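Bench rules for two-arm tabletop work: plates, toy food, hands

Kitchen tips, sort of. These are the house rules we use at the Entwistle bench for two-handed food tasks, typed up fast so the next shift stops asking me. Steal what you like. Most of it came out of the Jurwood sessions last winter plus a lot of wiped tables.

Assumes you know your own arms and where the stop button is. If you don't, go find the button, then come back.
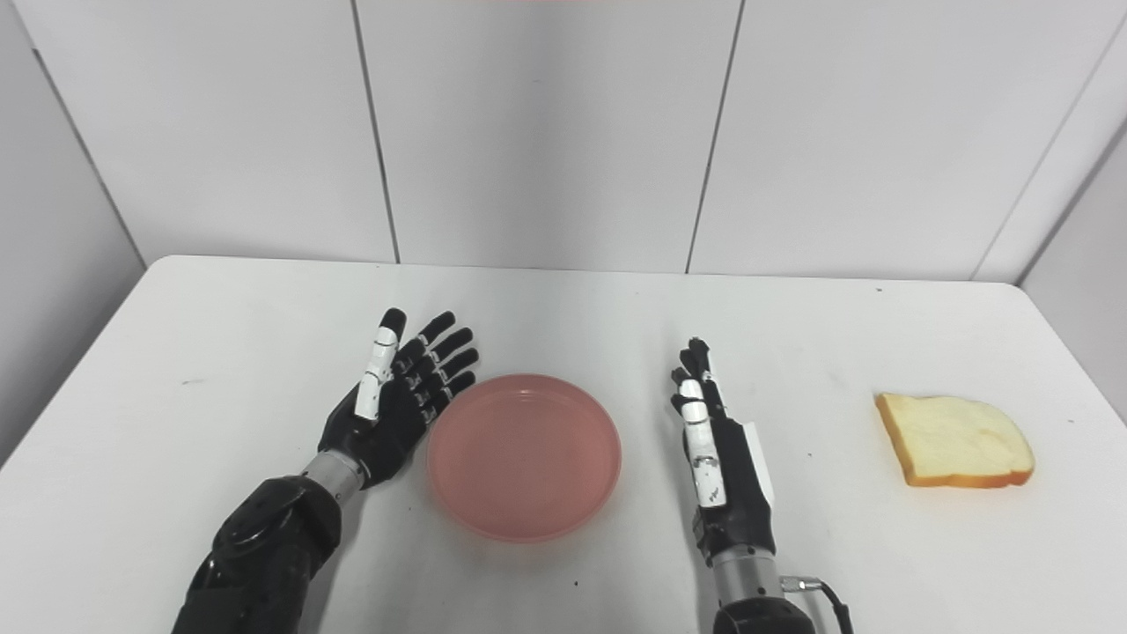
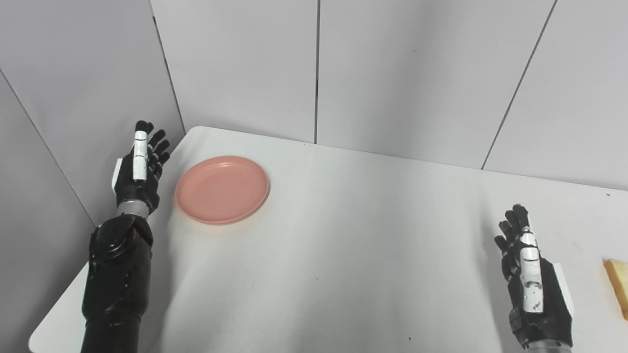

Pink dish and a pair of five-fingered hands in both. Same kit as the rules below.

1. Clear the table first. All of it

Only the objects in the task. No pens, no tape roll, no coffee. Phone in pocket. If the task is bread and plate then it's bread and plate, and the bag the bread came in goes back on the shelf.

Check the far edge too. Stuff gets pushed back there between takes and forgotten.

Keep a tray under the table for the rejects. Ours is an old cutlery tray, works great.

2. Wipe down, and with what

White tops show everything. Scuffs, gray smudges, little dark specks. Specks matter more than you'd think, a vision check can latch onto one and you lose an afternoon.

Damp microfiber, then dry microfiber. That's it for daily. For rubber marks, a dab of dish soap in warm water. Melamine sponge only if soap fails, and lightly, it dulls the surface and then the dull patch shows up as its own mark.

No glass cleaner near the hands. No spray bottles at all once the arms are on. Spray the cloth, over by the sink.

If a speck won't come off, leave it and write it down in the log. Don't pick at it with a screwdriver. We have a gouge from that.

3. Check the light before the arms

Glossy thing plus overhead light equals a bright patch. Walk to both sides of the table, crouch to camera height, look. Tilt the lamp, not the table.

Blinds down if your room has a window. Afternoon sun crawls.

Plain walls behind the work. No posters, no calender, no jackets on hooks.

4. Toy food, real food

Default is toy. Toy bread holds its shape, doesn't crumb, doesn't go stale by lunch. Real bread needs sign-off and a hand cover, and the session ends with a full clean.

Toy food still needs washing. Lukewarm water, drop of soap, air dry on a rack. Foam pieces: squeeze, don't wring. Never the dishwasher, we have a cheese that is now a different shape.

Mark the underside of each piece with a small dot so you know which set it's from. Underside only!

Bin anything torn. A ragged edge snags on finger joints and then somebody is in there with tweezers.

Never mix toy food with the stuff in the break room. Separate tub, lid on, label on the lid AND the side.

5. Plates and dishes

Plastic with a raised rim. The rim gives the fingers something to find. Flat plates are a pain, save those for when the easy ones are solid.

No glass, no ceramic, until the task has run clean 40 times in a row on plastic. In a row. A drop puts you back to zero. People argue with this one every month and the answer is still no.

Pick a color that stands off from the table. White on white is asking for it.

Look for hairline cracks when you wash. Flex it gently over the sink. Cracked one goes in the trash the same day.

6. Where things go at the start

Plate within easy reach of both hands, well away from the edges. Food off to one side, with a strip of bare table between it and the nearest hand. If a knuckle can brush it on the way up, it's too close.

Don't use tape crosses on the top, they get seen. We use a cardboard template with cutouts: lay it down, place the objects, lift it off straight up. Costs nothing. Flilteo sells a nice printed mat version if you have budget, we didn't.

Varying the start positions on purpose? Good, do it, but write the variation down before you place things. Not after. After, you'll write what you meant to do.

7. Start pose

Hands up, fingers clear of the table, palms where you can read them from the front. Both hands settled before anyone says go.

Watch the fingertips near the rim of a dish. If the first move is a close, a fingertip already over the rim will flip it.

Do one slow open and close per hand, nothing on the table within reach. Listen. A healthy hand is a soft whir, no ticking. Ticking = stop, log, get the bench lead.

8. Cables

The most boring section and the one that costs the most money.

Any cable leaving a wrist gets enough slack for full rotation both ways, and not so much that it loops on the table. Run the wrist all the way over at slow speed and watch the cable the whole time. Not the fingers. The cable.

No zip ties on moving parts, soft wrap only. Zip ties are fine back on the stand.

Tug test at the connector with two fingers, gently, power off.

9. People rules

- 2 people in the room any time the arms are powered. One drives, one holds the stop. The one with the stop does not also take notes, does not also fetch the bread.

- Nobody reaches over the table with arms live. Not even quick. Not even to fix the plate. Especially not to fix the plate, that's the one everybody does.

- Stop, say "stopped" out loud, wait for it to be said back, then reach.

- Sleeves above the elbow or snug. Lanyards off. Long hair tied. Rings off if you're handling the fingers.

- Visitors stand behind the floor line. Floor line is yellow tape, replace it when it lifts, it's a trip hazard otherwise.

- Food and drink stay in the break room. Yes I know it's a food task.

10. Speed and grip

Start slow. First run of any new layout at the slowest setting, every time, even if "only the plate moved."

Set the grip limit for the softest object on the table, not the heaviest. You can hold a plate with a bread grip. You can't hold bread with a plate grip.

Foam and soft plastic will take a dent and hide it. Look at the piece between runs, turn it over. If the dents stay, come down a notch.

Both hands on one object? Agree which hand leads and which follows, and put it in the run note. Two leaders and you get a tug of war with a dish in the middle.

11. The log

Paper sheet on a clipboard, copied into the spreadsheet before you leave. Columns: run, layout, grip setting, result, anything odd.

Result is one word. Done, dropped, missed, stopped. No "almost". We had a whole page of almosts from the Staresham bench and it was useless.

Number straight through, never restart the count. We're on 1114 at time of typing. New sheet picks up where the old one ended. If you skip a number by mistake, leave the hole and put a line thru it.

Stopped runs count. Log them. A stop is never held against anybody, and if you make people feel bad for hitting it they'll hesitate next time.

12. Hand care, end of session

Power off, wait for the light, then touch.

Soft dry brush between the joints, brush outward. An old clean makeup brush is perfect. Crumbs and foam dust live at the base of the fingers.

Light colored parts show grime first so do those with a barely damp cloth. Black parts hide it, so do them anyway.

Don't scrub printed markings. They rub off and then you're guessing which part is which.

No oil. No WD-40. If a joint feels stiff it goes to the bench lead, same as ticking.

Full joint inspection every 2000 cycles, or sooner if you've had a hard knock. Counter is on the controller screen, second page.

13. Closing up

Arms parked, stop button pressed in and left in. Plates washed and racked. Toy food in its tub once dry, not before, foam goes sour in a closed tub and the whole cupboard smells.

Wipe the table again. Lights off last.

Quick answers, becuase these keep coming up

Can I run alone if it's just the one arm? No.

Gloves on the robot? Only the covers from the drawer. Kitchen gloves bunch at the fingertips and change the grip.

Can we use a tablecloth? Slides. No.

Real butter? Please no.

How long between wipes? Every new layout, or when you see a mark, whichever comes first.

Who changes these rules? Pencil it on the printed copy by the door, initial it, bench lead goes through the pencil marks at the end of the month. Next thing to go in is something on cups, haven't written it yet.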